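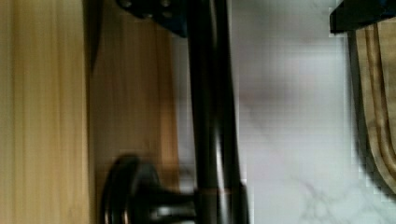
About Sistgate

Sistgate is a small company with one subject: we teach robots the work of the home by showing it to them. We began in May, in two rented rooms in Staltau, and now we are 7 people. Most of us did not study robotics. Two of us worked before in restaurant kitchens, and this helps us more than we expected.

Our method is simple to explain and slow to do. A person we call the guide moves the robot through a task, either by holding the arm with the hands or by steering it from a control station with a screen. The movements and the camera pictures are recorded together. After this, another colleague looks at the recording and decides if it is good enough to keep. When a guide hesitates too long or takes a strange path, we do the task again.

We work in a practice kitchen with a marble counter and normal household things. Before every session we move the things to other positions, so that the guide must think again and the robot does not learn only one arrangement.
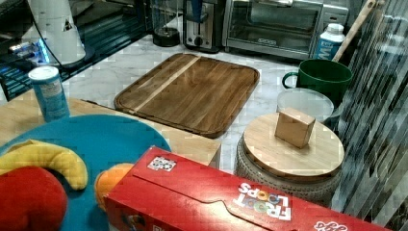 Do I need technical knowledge to become a guide?

Patience and calm hands are more important. New guides practice for 3 weeks before we keep any of their recordings, and in this time they try both ways of guiding.

Young-sook Yoo leads the training of the guides. She wrote our handbook, which has 94 pages and is corrected very often. Her first rule is that the guide should stop and rest before becoming tired. For this reason a session at the control station takes up to 2 hours, and then another person continues.
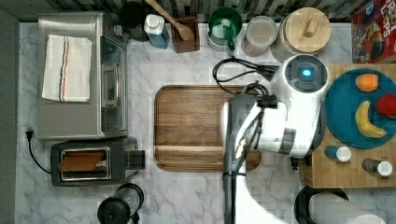
The handbook also explains how to name the recordings, how to report a mistake and who may change the speed of the arm. We share it with our partners.

At the moment we have two partners. Usman prepares the software of our control station, and Plistik tests our recordings on its own robots and tells us, sometimes very directly, what is missing. Visits are possible if you write to us first. Please tell us if you would like to try the guiding yourself, because then we must reserve a station for you.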